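4.3 Loading the washing machine

Of the chores in our test set, laundry loading was the one on which we expected the least and learned the most. Wiping and shelving, covered in Sections 4.1 and 4.2, involve rigid objects whose shape is known before the arm moves. A heap of clothes has no fixed shape, and every grasp changes what is left for the next one. Earlier work on cloth handling has mostly used a single item laid flat on a table. We wanted to know how a two-armed robot copes with the task as it is found in a home, with the basket on the floor and the drum opening low down.

The task was split into stages: approach, grasp, lift, transfer and release. A trial counted as complete only when the basket was empty and no part of any garment hung over the gasket. The door was opened by hand before each trial. Closing it was scored separately and is reported in Section 4.5. We compared two control policies. The first, Terham, plans each grasp from a depth map of the heap and then follows a fixed path into the drum. The second, Meveo, is trained from teleoperated runs and outputs joint targets directly from the head camera view. Both used the same arms, hands and speed limits, so differences in the results should come from the policies alone.

Neither policy is ready for use without supervision. Terham chose sound grasp points on large items but did poorly at the drum. Its fixed path assumes that the cloth hangs straight down from the fingers, and long sleeves often caught on the lower lip of the gasket. Meveo was better at this stage. It learned from the operators a short sideways motion that gathers the trailing cloth before release -- a motion we had not asked them to make. It was worse at the bottom of the basket, where small items lie flat and offer no fold to pinch.

Three kinds of failure made up most of the lost trials: multiple grasp, in which a second garment is dragged out and dropped; snag, as described above; and occlusion, in which the hand or forearm hides the heap from the head camera at the moment of contact. The last is a matter of layout as much as control. With the basket pushed close to the machine, the arm must work in the space beside the open door, and the camera looks down on the heap at a steep angle (Figure 5).

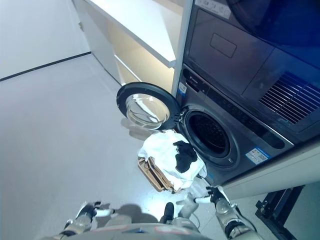
Figure 5. Head-camera view of the laundry task, with the door open and the basket of mostly white laundry in front of the drum.

Dark garments on a light heap were segmented reliably by both policies. White on white was harder, and Terham tended to merge neighboring items into one region and then grasp near its center, where two garments overlapped. Adding a wrist camera may help, although Poojary and Barua found in their August pilot that the wrist view is itself blocked once the fingers enter the basket. We leave this to later work -- the present hand has no room for a second sensor.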